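El club que aprendió a vivir sin su grada

En Bremero se entra al campo por una puerta lateral desde enero. La principal lleva un candado y un aviso de la federación regional, que obligó al equipo a jugar seis partidos con el fondo norte clausurado después de que varias bengalas cayeran junto al banderín de córner en el derbi contra el Dreltach.

El árbitro detuvo aquel encuentro y mandó a los jugadores al vestuario. Cuando volvieron, el Bremero perdía por un gol y acabó perdiendo por dos. La multa llegó más tarde: 3.430 euros, una cantidad que en la élite no da ni para una nota de prensa y que aquí equivale a los desplazamientos de media temporada.

«Lo primero que hice fue llamar a la empresa del autobús», cuenta Maeve Tierney, presidenta del club. Negoció pagar a plazos y aplazó la compra de material para la cantera. También retiró el carné a los socios identificados por la policía. Dos de ellos han recurrido.

La entrada media antes de la sanción era de 653 espectadores. Con el fondo cerrado, el campo admite bastantes menos, y al primer partido de castigo acudieron casi 100. Kieran Moynihan, lateral derecho y capitán, recuerda que se oían las instrucciones del banquillo contrario. «Sabíamos a quién iban a presionar antes de que lo hicieran», dice.

El entrenador, Olanrewaju Lawal, cambió el dibujo y pasó a jugar con tres centrales. El equipo encaja menos y sigue a media tabla. Lawal evita relacionar una cosa con la otra: el calendario, explica, ha sido amable, y las visitas más duras quedan para primavera.

La peña del fondo se ha reunido con la directiva en dos ocasiones. Pide volver con su pancarta y acepta registros en el acceso, pero no la lista nominal de abonados que propone Tierney. El club presentará su plan de seguridad antes del próximo derbi, que se juega en casa del Dreltach y sin entradas para la afición visitante. 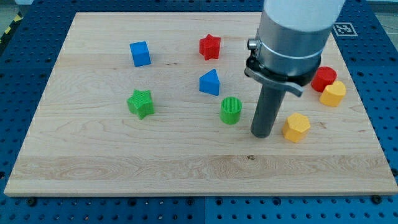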